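Hand-held gripper recordings train robot arm without teleoperation, Erura group reports

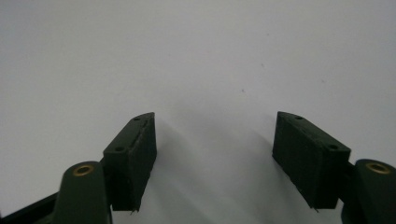

Thursday, July 12, 2018

A research group at the Erura laboratory in Indby has trained a two-finger robot arm to carry out tabletop tasks using only recordings made by people holding a gripper in their hands. No demonstrations were collected on the arm itself. The results are set out in a technical report released this week by Iara Ocampo, Ignacio Zapata and Eino Kallio.

The usual way of teaching an arm by demonstration is to have an operator drive it remotely while the system logs joint positions and camera images. Teleoperation produces clean data, but it is slow, and it ties up the robot for as long as the operator is working. The Erura method separates the two. A person carries a tool with the same fingers as the arm and a camera fixed behind them, performs the task directly, and the recordings are used to train a control policy that is later run on the arm.

The data set consists of 1,000 demonstrations recorded by 9 people, none of whom had operated a robot before the project. Each demonstration lasts no more than 30 seconds. The tasks were placing a cup on a saucer, pushing a drawer closed, and sorting small hardware into trays.

The central technical problem, according to the report, was finger geometry. In earlier work by the same group, the hand-held tool and the arm carried fingertips of slightly different shape, and policies that performed well in offline evaluation failed on the arm at the moment of contact. The fingers closed too early or too late, and small parts were pushed away from the grasp point. Making the fingertips identical on both devices removed most of these failures.

"We spent a long time on the network before we looked properly at the fingertips," Zapata said. "A difference of 2 millimeters at the tip was enough to ruin a grasp on a washer. The policy had learned the right motion for the wrong hand."

Finger opening is estimated from the camera image, with no encoder in the tool. Because the fingers stay in view throughout a recording, their separation can be measured in every image and converted to a width using a short calibration made at the start of each session. The operator opens the fingers fully over a plain background, closes them, and repeats the motion. Sessions in which the calibration curve drifted between start and finish were discarded.

Position tracking was harder. The tool's path is reconstructed from the video and an inertial sensor, and the reconstruction degrades when the camera sees little besides a blank surface. The authors handled this by asking operators to begin each task with textured objects in view and by rejecting recordings in which tracking was lost. Nearly a tenth of all recordings were rejected on these grounds and are not counted in the final set.

On the arm, the trained policy was compared with a second policy trained on teleoperated data of equal total duration. The two performed at a similar level on cup placement and drawer closing. On hardware sorting, the hand-held data gave the better result, and the authors attribute the difference to the wider range of approach angles that people use when they hold the tool directly. Teleoperated demonstrations tended to come straight down from above.

The report also lists conditions in which the method did not work. Policies failed often when the lighting on the arm's table differed strongly from that in the recordings — in particular when the fingers cast a hard shadow across the part to be picked up. Tasks that depend on force, such as seating a tight lid, were left out of the study. The hand-held tool has no force sensor, and a person compensates for resistance in ways that do not show up in the images.

Ishbel Guthrie, who works on grasp planning at Bralley and was not involved in the study, said the comparison with teleoperation was the most useful part of the report. She cautioned that all trials were run on a single arm in a single room.

"I would want to see the same policy on a second arm, with someone else's mounting and someone else's table," Guthrie said. "Camera placement is doing a lot of work in these results, and the report gives it one paragraph."

Kallio said a second arm is being fitted with the same fingers and camera mount, and that trials on it will begin in August. The group also plans to test how far fingertip wear affects the finger width estimate, a question the present report leaves open. Pads were replaced between sessions on a fixed schedule, and no worn pads were used in the evaluation.

Drawings for the fingers and the calibration code are available from the laboratory on request. The recordings will be released after the second set of trials, under the project name Farouk.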